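Moving to a small apartment in Heltville

In August I moved to Heltville, and I had to learn again how to live with few things. 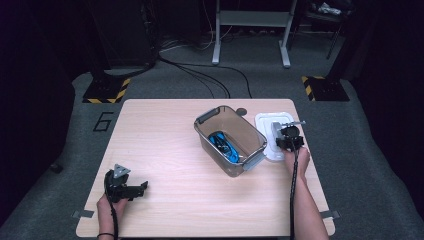 My old desk from Plandenar was too big for the new room, so I sold it for 90 dollars. I wanted a table with rounded corners, like the pale one over the gray carpet, as I always hit my hip on sharp ones.

Lorcan McGrath, my neighbor, told me to wait one month before buying more - good advice.

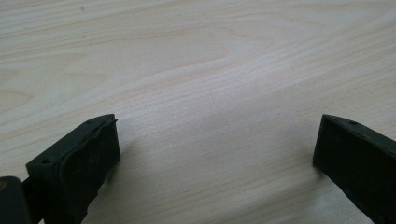 I waited, and I still have only 12 plates and one lamp. On Thursday I will look for a shelf.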